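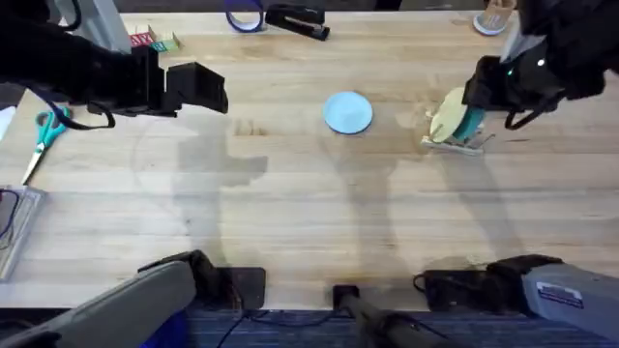

図1 寄せ木の天板の作業台。奥の縁に文具が並び、中央に水色の円板が置かれている。

生活環境論演習 第8回 配布資料
机上の文具と定位置

1. 今回の範囲

前回は引き出しの中を扱った。今回は机の上、とくに天板の奥の縁をどう使うかを扱う。教科書では第4章の後半にあたるが、教科書の例は事務机に限られているので、この資料では共用の作業台を中心に説明する。個人の机については最後の節で短く触れる。

用語を先に確認しておく。

作業面　手を動かすために空けておく天板の部分。
待機帯　作業中に使う物を並べておく細長い部分。多くの場合は奥の縁に沿ってとる。
定位置　物が使われていないときに戻る場所。
仮置き　作業の途中で、一時的に物を置くこと。またはその場所。

定位置と仮置きの区別は試験でもよく聞かれる。定位置は物ごとに決まっていて、仮置きは作業ごとに決まる。同じホチキスでも、綴じる作業の間は手元に仮置きされ、終われば待機帯か引き出しに戻る。

2. 天板の素材と物の置き方

図1の天板は明るい色の木で、細長い材が横方向に平行に並んでいる。このような寄せ木の天板をブッチャーブロックと呼ぶ。もとは調理台や肉切り台に使われたもので、名前もそこから来ている。現在は机や工作台にも使われる。

授業で覚えておいてほしい点は次のとおり。

・継ぎ目の線が、物を並べるときの目安になる。定規を使わなくても、線に沿わせれば列がそろう。
・木目と同じような色の物は見落としやすい。薄い色の紙片、ベージュの輪ゴム、木の定規などがこれにあたる。
・オイル仕上げの天板では、粘着テープを長く貼っておくと跡が残ることがある。定位置の印をテープでつける場合は、必ず目立たない場所で試す。
・水気のある物を直接置かない。コースターか皿を使う。

二番目の点について補足する。図1では、黒いホチキスや青いテープのように天板と色の差が大きい物はすぐに目に入る。水色の円板も同じである。共用の台では、備品を選ぶ段階で天板と違う色にしておくと、終了時の確認が早く済む。演習室の備品を更新したときも、ベージュのはさみを避けて黒いものにした。

3. 待機帯のとり方

待機帯は奥の縁に沿ってとるのが基本である。図1では、ロール状の青いテープのすぐ右に黒いホチキスが斜めに置かれている。どちらも作業面の中央からは離れている。

奥の縁を使う理由は単純で、手前に置くと前腕が当たり、左右に置くと紙を広げたときに邪魔になるからである。ただし奥行きのある台では、座ったままでは手が届かないことがある。その場合は待機帯を利き手側の奥の角に寄せ、短くする。

並べる順序には二つの考え方がある。

(a) 使う順に並べる
封筒詰めのように手順が決まっている作業に向く。紙、ホチキス、テープの順に使うなら、そのとおりに並べる。作業が変わるたびに並べ直す必要がある。

(b) 種類ごとに並べる
共用の台に向く。切る物、留める物、貼る物というように分ける。利用者が入れ替わっても位置が変わらない。

Görtzの分類では(a)を「手順列」、(b)を「分類列」と呼んでいる。レポートで用語を使うときはこの訳語にそろえること。原語を併記する必要はない。

よくある誤りは、(a)と(b)を混ぜることである。片側だけ手順列にして残りを分類列にすると、戻すときに迷う。どちらかに決めて、台の端に小さく書いておく。

向きについても決めておくとよい。ホチキスは斜めに置かれていても使えるが、列としてそろえるなら縁と平行にするか、縁に直角にするかを統一する。直角に置く場合、綴じる側を奥に、押さえる側を手前に向けると取りやすい。奥行きをとるので、待機帯が狭い台では平行のほうがよい。

4. テープ類の扱い

テープは文具の中でも定位置が乱れやすい。形が丸く、置き方が何通りもあるからである。

立てて置く　取り出しやすいが、転がる。左右を別の物で支えるか、浅い溝のあるトレーに入れる。
寝かせて置く　安定するが、側面に粉や糸くずがつきやすい。天板を拭いてから置く。
芯に棒を通す　数が多いときに向く。一個だけ取り出すのが面倒になる。
カッター台につける　片手で切れる。台の底に滑り止めがあるか確認する。

図1の右寄りには、テープカッターかホルダーに入ったテープのように見える小さな物がある。丸いベージュの部分に青緑の帯がかかり、透明か白っぽい台がついている。天板から少し浮いて傾いた状態である。この種の小型の物は軽いので、どこにでも置けてしまう。大型のカッター台は重さがあるため自然に場所が決まるが、小型の物は意識して定位置を決めなければならない。

小型のカッターの定位置を決めるときは、次の順に考える。

一　どの面を下にすると安定するか、実際に置いて確かめる。
二　刃のある側がどちらを向くかを見る。人の手が伸びてくる側に刃を向けない。
三　隣の物との間に指が入る幅をとる。
四　台の形を紙に写し、その紙を待機帯に敷いて数日使ってみる。
五　問題がなければ印をつける。

四の型紙は、Dalgleishの実習で使った方法と同じである。前期に配ったものが残っていれば再利用してよい。型紙は形が正確でなくてもかまわない。どちらが前かが分かれば足りる。

5. 作業面の中央

作業面の中央は、原則として作業の開始前には空けておく。ただし、作業の対象になる物、または受け皿になる物を一つ置くことは認められる。

図1では、中央の奥寄りに水色の平たい円板が一枚ある。小皿かコースターのような形で、表面につやはなく、縁がわずかに濃い。このような円板は、机上では次のように使われる。

・カップを置く
・クリップや画びょうなど、散りやすい物を一時的に受ける
・仮置きの場所を示す印にする

三番目の使い方が今回の主題に関係する。仮置きの場所は作業ごとに変わるので、天板に直接印をつけることができない。円板や小さなマットであれば、作業に合わせて動かせる。「テープは今、円板の上」と決めておけば、二人で作業するときも探さずに済む。

円板を使うときの注意は二つある。一つは、載せる物より大きいものを選ぶこと。はみ出すと傾いて滑る。もう一つは、飲み物用と文具用を兼ねないこと。底がぬれたまま紙の上に移されることがある。

6. 事例 Plirnance工房の共用作業台

教科書にない事例を一つ紹介する。Plirnance工房では、製本と発送の作業を同じ台で行っていた。台の利用者が替わるたびに文具の位置が変わり、作業前に探す時間がかかっていた。2月に配置を見直し、次のように改めた。

変更前
・文具はすべて一つの箱に入れ、台の手前に置いていた。
・テープは種類の違うものが重ねてあった。
・終了時は箱に戻すだけで、確認はしなかった。

変更後
・奥の縁に分類列を設け、箱は廃止した。
・テープは色で用途を分けた。青は仮止め、透明は封かんとした。
・終了時に列を左から順に見て、欠けている物を札に書くようにした。

担当したKenneth Farquharsonの報告によれば、最も効果があったのは箱の廃止である。箱があると、見た目には片づいていても中身が分からない。列にすると、欠けた場所がすぐに分かる。一方で、ほこりがたまりやすくなり、拭き掃除の手間は増えた。テープの色分けは定着するまでに時間がかかり、透明のテープで仮止めをする人がしばらく残ったという。

この事例を読むときは、作業の種類が二つに限られていた点に注意する。種類が多い場所では、分類列だけでは長くなりすぎる。Doltetskaの印刷室では同じ方法を試したが、列が縁に収まらず、使用頻度の低い物を壁の棚に移している。

7. 個人の机の場合

個人の机では、待機帯に置く物をできるだけ減らす。自分しか使わないので、引き出しに入っていても場所が分かるからである。毎日使う物だけを奥の縁に出し、残りは引き出しの定位置に戻す。前回の資料の表2をもう一度見ておくこと。

左利きの場合、分類列の左右を逆にしてよい。教科書の図はすべて右利き用である。

8. 演習

班ごとに演習室の作業台を一台使う。Malachy Nic Aodhaの班は窓側の台、Ott Kalniņšの班は入口側の台とする。ほかの班は掲示のとおり。

手順
1　台の上の物をすべて別の台に移し、天板を拭く。
2　「切る」「留める」「貼る」の三つに分ける。どれにも入らない物は別にしておく。
3　手順列か分類列のどちらにするかを決め、理由を記録用紙に書く。
4　奥の縁に並べる。天板の継ぎ目を目安にする。
5　台の正面に座り、すべての物に手が届くかを全員が確かめる。
6　課題の封筒詰めを行う。途中で仮置きした物と場所を記録する。
7　すべて定位置に戻し、所要時間を書く。

手順6の記録は、後から思い出して書くと抜けるので、作業をしない人を一人決めて書かせる。

9. 提出物

記録用紙と、待機帯の略図。略図は上から見た形で描き、物の名前を書き入れる。写真で代えることはできない。字数は略図の説明を含めて2000字以内とする。
提出期限は2022年6月6日。Areck館の提出箱に入れる。班で一部ではなく、各自が提出する。

参考
Gerd Görtz「机上の列 分類と手順」 講義用抄訳、図書室で閲覧可。請求番号3581
Murdo MacKinnon「共用台の運用記録」 第2節のみ。

次回は壁面の棚とフックを扱う。巻き尺を持ってくること。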